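Consejos para montar en casa un rincón de música adaptado

Muchos niños y jóvenes con discapacidad intelectual pasan la tarde en casa sin gran cosa que hacer. Un rincón fijo con instrumentos sencillos ayuda, y se prepara con material de cocina.
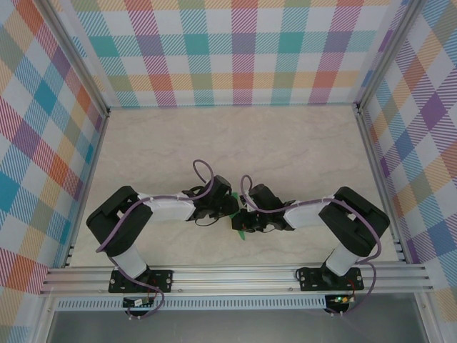

Jirix Contreras
Monitora de talleres, asociación Hestivden

Maracas: llene una botella pequeña con 20 g de arroz y selle el tapón con cinta. Si el ruido molesta, cambie el arroz por sal gruesa.

Tambor: sirve una lata grande sin bordes cortantes. Cubra la boca con un globo cortado y sujételo con cinco gomas.

Turnos: prepare tarjetas de colores lisos, una por instrumento. Quien no lee sabe igualmente cuándo le toca.
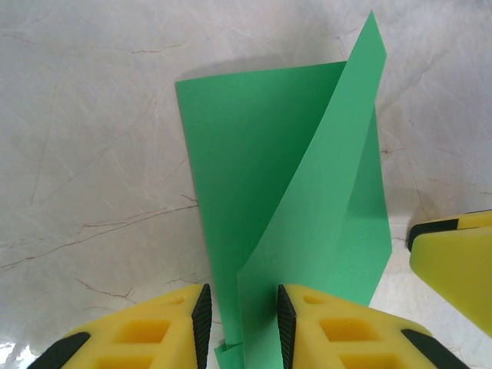 Papel verde sobre encimera de mármol.

Mango: si cuesta agarrar la baqueta, envuélvala con espuma de tubería hasta que tenga más de 17 mm de grosor.

Guarde todo a la altura de la mano, siempre en el mismo cajón. Las sesiones cortas, antes de la merienda, suelen ir mejor.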